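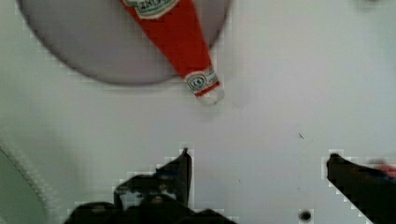 过家家厨房:大家老问我的那些问题

大家好,我是 Ifeoma Briggs,Fludlow 玩具屋的过家家厨房这一摊归我管。借玩具的、想自己在家配一套的、家里已经堆了一箱塑料蔬菜不知道怎么收的,来问我的问题其实都差不多,我就把回答都写在一处了。写得有点啰嗦,请多包涵,挑你要的那条看就行!

这瓶番茄酱是真的空瓶子吗?

每次都有人问,哈哈。是玩具。红瓶身、白盖子,瓶身上还有白底标签,横在灰盘子上的时候确实挺唬人的,我自己有一回晚饭前都差点拿它上桌。

我个人特别喜欢这种"像真的"的调料瓶。小孩子其实不太在意菜做得像不像,但是"挤番茄酱"这个动作他们能玩很久,什么都要挤一点,香蕉也挤,草莓也挤,连杯子里也要挤。要是你家只打算添一样东西,我会说先添个调料瓶,比再买一袋蔬菜划算。

那我拿家里吃完的真瓶子洗一洗行不行?

行是行,我也这么干过,就是麻烦。番茄酱瓶子的盖子里有一圈很窄的缝,酱会藏在里头,用温水泡一晚上再拿细刷子刷,刷完倒扣着晾透。我第一次没晾透就盖上了,过了几天打开,那个味道……不说了。

还有就是真瓶子的盖子孩子能不能拧下来,你得自己先试试。三岁以下的孩子,凡是能拧下来又能整个塞进嘴里的东西,我一律不给。

一套到底要配多少件才够玩?

比你想的少。我们 Fludlow 最大的一箱有 70 件,借的人最多,抱怨的人也最多,抱怨的内容全都是"收不完"。我自己在家给孩子摆,一般锅一两口,盘子一个,杯子两个,铲子一把,再来几样水果,再加一瓶酱,就够闹腾一下午的了。

要紧的是东西之间能"配起来玩"。有锅就得有铲子,有杯子就得有能往里装的东西,有盘子就得有能往上放的东西。一箱全是食物、一口锅都没有,孩子玩一会儿就开始拿玉米扔人了(我家的亲身经历)。

颜色要不要统一?

看你自己。我以前有段时间很迷薄荷绿,买了薄荷绿的铲子又去配薄荷绿的沥水篮,摆在白桌子上真的好看,拍照也好看。后来发现孩子根本不管这个,他要的是红的酱、黄的香蕉,越鲜艳越好。现在我的做法是锅铲、篮子这些用具挑素一点的,食物随便它花,这样一眼也能分出来哪些是"家伙什儿",哪些是"吃的",收的时候省事。

黑色的锅放在浅色桌面上也很好认,缺了一口马上就能看出来。

桌子选什么样的?

白的,平的,没有桌布。桌布一扯,整桌菜就下地了,我经历过两次,第二次就把桌布收进柜子里再没拿出来。

高度以孩子站着手肘能搭在桌面上为准,别让他坐着玩。坐着够不到远处的东西,他就会趴上去,一趴又是一地。桌面反正要擦,有点印子有点小划痕我都不管了,白桌子嘛,用着用着就那样。

东西怎么摆,孩子才会自己上手玩?

这条我最有话说!我试过把所有东西码得整整齐齐,按大小排好,结果孩子站在那儿看半天,问我:"可以碰吗?"后来我就故意摆成"做到一半"的样子:锅放好,铲子直接搭在锅边上,杯子里先放个橙子,酱瓶躺在盘子里,香蕉是剥开的。他一过来就接着做下去了,都不用我开口。

锅和铲子放在一边,烤箱放在另一边,水果散在中间,这样孩子得两头跑,玩得久。我说的"散"是真的散着,别摆成一排。

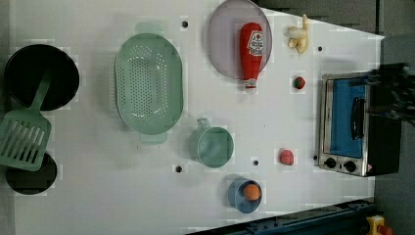

铲子总是从锅沿上滑下来怎么办?

柄太长的铲子都这样,搭在小锅上头重脚轻。我现在把铲子那头放低,让铲面靠在桌上或者另一口锅上,柄再搭过锅沿,就稳当多了。带长条缝的铲子比实心的轻,孩子拿着也不累,翻"煎蛋"的时候还能透过缝看见下面,他们觉得特别好玩。

要是实在老滑,换一口深一点的锅试试。浅锅的沿太矮,搭什么都不牢。

沥水篮孩子会用吗?感觉用不上。

我原来也这么想,差点就没往箱子里放。可是孩子太喜欢它了!那一大片小孔,水一倒就下小雨,夏天在院子里能玩到叫都叫不回来。在屋里干玩的时候它就当果篮、当帽子、当船,两头有小耳朵的那种,两只手端着走也稳,当"上菜"的托盘也行。

如果你是在屋里玩、又不想见水,那我劝你提前把话说好。我家的规矩是"六月以后才放水",简单好记,孩子会自己念叨着等六月。

杯子里塞个橙子是什么玩法?

没有什么玩法,就是塞进去刚刚好!两三岁的孩子对"刚刚好"有一种执念,拿出来,放进去,再拿出来,再放进去,我在旁边能喝完一整杯茶。蓝杯子配橙球这一对是我们那儿的常青树,颜色差得远,孩子一眼就能看见。

不过你要留心,球要是和杯口卡得太紧,拔不出来,孩子会急哭。自己先塞一次试试,用两根手指能捏出来就没问题。另外一只有小把手的杯子我一般空着,留给他"倒茶"。

草莓那么小,安全吗?

这是正经问题,我正经答。小件水果,像草莓、小粉桃子这种,我都是按孩子的年纪来决定放不放。孩子还在什么都往嘴里送的阶段,就先收到高处,等大一点再拿出来,别心软。判断的办法很土:找一个厕纸卷的纸筒,能整个掉进纸筒里的,就别给小小孩。

还有带叶子的草莓,叶子那一圈要时不时拽一拽,看有没有松。软塑料的叶子我没见过拽坏的,毛毡粘上去的我拽下来过,直接就扔了。

玩具烤箱值得买吗?好占地方。

占地方是真占。但是我还是会说值得,前提是门能开。门打不开的烤箱,孩子玩两分钟就走了。能开能关、门上有个把手可以拉的,那是另一回事,他们光是开门、关门、喊"好烫好烫"就能喊上十遍。

我挑的时候主要看三处:把手结不结实,门关上以后会不会自己弹开,里面能不能放得下你家的盘子。最后这一条好多人忘了,买回去才发现盘子比烤箱大,孩子很受打击。去买之前把盘子量一下,或者干脆带着盘子去店里比,我真的这么干过,店员看我的眼神挺复杂的。

带声光的、装电池的要不要?我不太爱那种。Tornolance 的那款我家用过一阵,叮的一声是挺像回事,可叮到第三天我就把电池抠了。孩子后来自己嘴里喊"叮",一点没耽误。

怎么清洗?能不能进洗碗机?

硬塑料的我进过,上层,低温,不烘干。软的、中空的别进,会瘪,还会进水。我平时是这样弄的:

先把东西按"光滑的"和"有缝有孔的"分成两堆。
光滑的(盘子、杯子、锅)用温水加一滴洗洁精擦一遍。
有缝有孔的(铲子、沥水篮)拿旧牙刷刷。
有标签的,比如酱瓶,只用湿布抹,千万别泡,标签一泡就翘,一翘孩子就撕。
全部摊在毛巾上晾,第二天再收。

剥皮香蕉那种,果皮是一片片张开的,夹缝里最容易藏灰和饼干渣,牙刷要伸进去多刷几下。

收拾的时候老是少一两件,有什么办法?

太有共鸣了。我们那个 70 件的大箱,上回还回来 67 件,那家妈妈翻遍了沙发缝,很不好意思地给我打电话。我说没事,过几天准会冒出来。后来有两件在雨靴里,剩下那一件到现在还没影儿,是半个柠檬。

我自己的办法是箱盖里面贴一张纸,把里面的东西画上去,画得丑没关系,孩子认得就行。收的时候让他对着画往里放,他找得比我起劲。另外别用太深的箱子,深箱子一倒就全出来了,浅的,能一眼看到底的,玩哪样拿哪样。

大件套小件也是个好法子:小水果放杯子里,杯子放锅里,锅放沥水篮里,铲子横在最上面。烤箱肚子里别浪费,我拿它装盘子和酱瓶,放得下的话。

收的规矩要从几岁开始立?

会走路就可以开始,就收一样。我家从"把球放回杯子里"开始的,因为他本来就爱干这个,收着收着还以为自己在玩。到 4 岁左右的样子,整张桌子基本可以自己来了,大人在边上递个箱子。别指望每次都成,累了、饿了、要睡觉的时候就我来收,犯不着为几个塑料水果闹一场。

两个孩子抢同一样东西怎么办?

抢得最凶的永远是锅和烤箱。锅好办,放两口,一大一小,或者一深一浅,都行,反正得两口。烤箱只有一个,那就分活儿:一个是厨师,一个是服务员,服务员管端盘子和挤酱,过一会儿换过来。挤酱这个活儿在我家地位非常高,很多时候厨师玩到一半就主动辞职了。

铲子只有一把也会抢。我从家里厨房拿一把小木勺补上,孩子还更喜欢木勺呢。

木头的好还是塑料的好?

我两种都有,说不上哪种更好。木头的沉,拿在手里舒服,掉在地上声音大,楼下邻居会有意见。塑料的轻,好洗,能见水,颜色也鲜。Ezeani 的木头切切乐我家老大玩了好几年,边上磕得坑坑洼洼还在用;塑料那堆是老二的,天天在洗碗池里泡着。要是你家爱玩水,就塑料吧,木头的泡两回就裂了。

二手的能买吗?

能啊,我的一大半都是二手的,Trurnis 那边集市上淘来的最多。看三样:有没有裂口,有没有黏糊糊洗不掉的地方,带盖带门的能不能正常开关。颜色旧一点、有点划痕都不影响玩。成套不成套也别太在意,几家的东西混在一起,孩子照样开饭。

有一样我不买二手:里面灌了液体的,比如那种倒过来牛奶会"变少"的奶瓶。老了会漏,漏出来是什么谁也说不准。

在 Fludlow 借一箱可以借多久?

2 个星期,想续就来说一声,后面没人排队就接着玩。还的时候擦一擦就好,不用消毒,我这边会再洗一遍。少了件也先别慌,看看雨靴里。

可以单独借烤箱吗?

可以,不过得自己来搬,它没有把手可以拎(门上那个不算,求求大家别拎着门走!)。借烤箱的话我会顺手塞一个放得进去的盘子给你。

我的问题这里没有怎么办?

写信给我,或者来还箱子的时候当面问。下午三点以前我一般都在后面洗杯子,敲门大声一点,水声大我听不见。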